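Can machines do the chores yet? Folding laundry as a test case

Project report by Mahnaz Soltani
Partners: Arash Babaei, Pejman Nouri
Supervisor: Golshifteh Hosseinzadeh
Handed in 2021-02-07

Why I picked laundry

When our class got the list of topics back in September, most people went straight for cars and drones. I wanted something my grandmother would care about, and what she cares about is the pile of clean clothes that sits on the bed until somebody gives in and folds it. A washing machine does its part with one button. So does a dryer. Then the whole business stops dead and waits for a person, and I wanted to know what's so hard about that last bit (also I hate folding, so there was some self-interest here).

My question was simple: if you take away human fingers and leave only a two-finger pincher, how much of the job can still be done? Arash and I worked with a pair of hand-held grippers, one for each hand, and folded on a bed because that's where people in my family fold. A white towel was the easy item on our list - four corners, no sleeves, no real front or back. 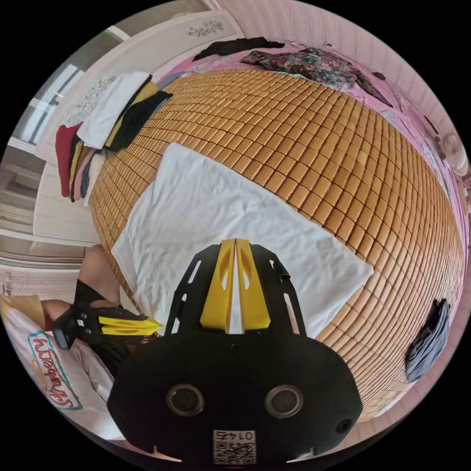
What makes cloth difficult

A cup is the same shape wherever you put it. Cloth isn't like that at all! Drop a T-shirt twice and you get two completely different lumps, and a program that learned the first lump may have no clue about the second. Pejman, who did the reading for this part, explained it to me as a counting problem. If you describe a box, you need its position and which way it's turned, and you're done. If you describe a shirt, you'd need the position of every little patch of it, and half of those patches are hidden under the other half.

Then there's grabbing. My own fingers can feel whether I've got one layer or two. With the pincher I mostly had to look, and looking doesn't help much when both layers are the same white. I'd close on what I thought was a single edge and bring up a whole bunch of fabric, and after that the only thing to do was shake it out and begin again.
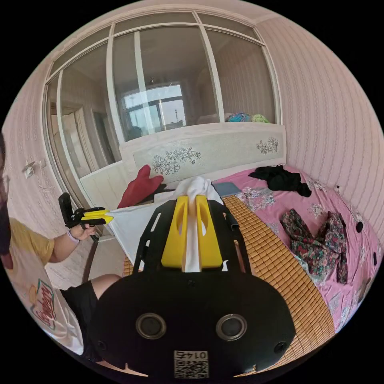

Corners were my biggest headache. Folding is really just finding the right two points and taking them to two other points, so if you can't find a corner you can't even start. I got better at sliding one finger under the edge and keeping it low before squeezing. Arash liked to hold the cloth down with his left gripper and pull with his right, and I copied him after a while, although my fold lines never came out as straight as his.

We logged 56 tries in all, mixing towels and shirts. I'd love to give a neat success rate but we kept arguing over what counts as folded, so I'm leaving that out. My own rule was that it had to survive being picked up and put on a shelf. Arash thought that was too strict.

Shirts are a big step up from towels. Before you fold anything you have to get the shirt flat with the sleeves out to the sides, and the flattening took me longer than the folding. Bare hands just sort of sweep across and it's done. A pincher has nothing to sweep with, so you tug a bit here, a bit there, and each tug makes a new wrinkle somewhere else.

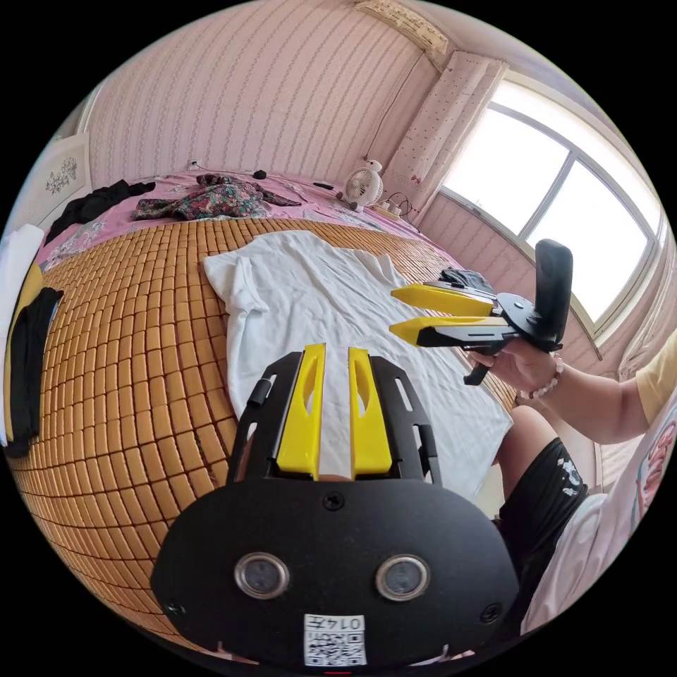
Alfie Bainbridge read my draft and thinks I'm being too hard on the machines. His view is that a shop wouldn't fold on a bed at all, it would use a flat table and a folding board and feed in one kind of shirt all day, and then a pretty dumb machine would do fine. He'd like me to say that homes are the hard case and shops are the easy one.

I think he's half right. A table and a board would have fixed most of my trouble with flattening. But someone still has to get the shirt out of the basket and onto the board the right way up, and that was the part I found worst.

So my answer for now is yes for towels, if you're patient, and not yet for a mixed pile at home. For next term I want to try socks, and Pejman wants to put colored tape on the corners to see how much faster we get when finding them is easy. We still have to agree on what folded means.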